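Chapter 4
Paper and Packaging

Paper is one of the oldest manufactured goods still in daily use. Before it was common, people wrote on clay, wood, silk and animal skin, and they wrapped goods in cloth or leaves. Paper took over slowly. In this chapter we look at how it is made, why some kinds are stronger than others, and how a flat sheet becomes something that can carry a load.
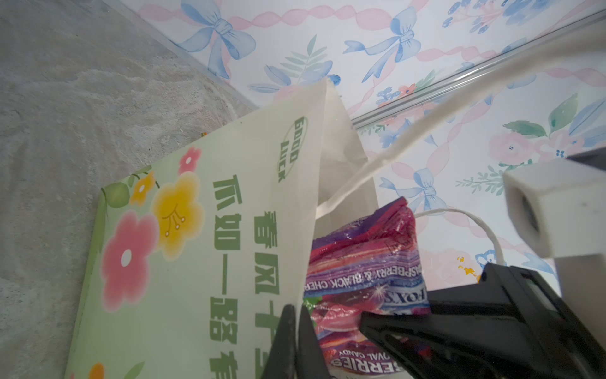
Reading time: 10 minutes

4.1 What paper is made of

All ordinary paper is a mat of plant fibres. The fibres are mostly cellulose, and they come from wood, straw, cotton or old paper that has been pulped again. When they are mixed with water and drained on a screen, they settle across one another in every direction. As the sheet is pressed and dried, the fibres bond where they touch.

Long fibres make strong paper. Softwoods such as pine and spruce have longer fibres than hardwoods such as birch, so softwood pulp is chosen for sacks and wrapping. Hardwood pulp gives a smoother surface that takes ink well. Many mills blend the two.

The mill at Colov, which we shall return to in section 4.3, makes both kinds. Its wrapping grade weighs 100 grams per square metre. The weight of paper is always given in this way, and a student comparing two sheets should check it first.

4.2 From sheet to bag

A paper bag starts as a printed roll. The sheet is folded into a tube, glued along one side, and closed at the bottom. The top edge may be turned in to make it stiffer. Handles are added last. They can be flat strips, cord, or paper twisted into a rope, which is much harder to tear than the same paper left flat.

Printing is done before folding because a press needs a flat surface. The designer has to know where each crease will fall, or a word may end up running round a corner.
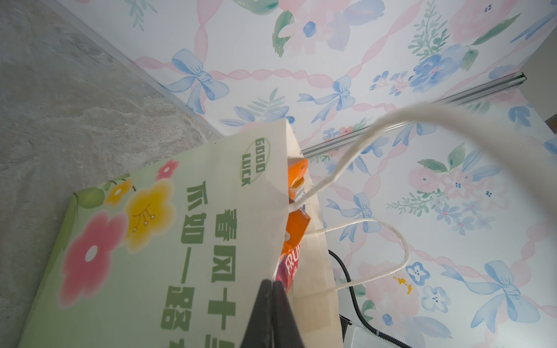 Fig. 4.1 Paper gift bag with a printed floral panel.

The Sodine works, downstream from Colov, turns out 3,000 bags an hour on a single line. Before the line was installed, the bags were folded by hand on long tables, and the glue was left to set overnight.

Key terms: cellulose, pulp, softwood, hardwood, grammage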